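14 September 2026. Club, after last bell till gone six

Arm's calibrated. Finally. Four goes at it, the first three my fault becuase I had the shoulder at the wrong zero and it kept trying to bow to the floor.

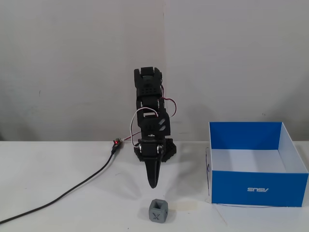

Task for the qualifier is still pick up the cube, drop it in the box, let go, go home. Sounds like nothing. Senthil says twenty-two clean runs in a row before he'll sign the entry form. Best so far is seven, then it nudged the cube instead of gripping it and shoved it half a hand to the left. Nandini thinks the approach is too steep. I think the approach is fine and the jaw closes late. We argued, nicely, then tried hers. Hers was better. Annoying.

Things to fix before next time:
- jaw timing (me)
- tape the wires down along the arm, they flop about when the elbow goes right back
- mark the box position on the table in pencil, everyone moves it
- shorter power lead?? ask

Joint 4 gets warm after half an hour. Not hot, but I don't like it. Switched off for ten minutes, wrote up the log, switched on again, still warmish. Emailed the Clukero people about a spare servo, no reply yet. Last one took most of July to come so not holding my breath.

Nandini wants to use the Panicker script for the recordings so we don't have to rename every file by hand. Fine by me. She's put it on the club laptop but it won't run on mine, some library missing, will look tomorow if maths homework lets me.

Oh and the Pletivville lot have got theirs stacking already. Saw their clip. Two cubes. Senthil just said good for them, and have you saved your config. I hadn't. Have now, twice.

Missed the first bus. Chips on the wall with Nandini, went through the scoring sheet again. Points off for touching the sides of the box, which I'd completely missed. So the drop needs to be higher. More to do. Bed.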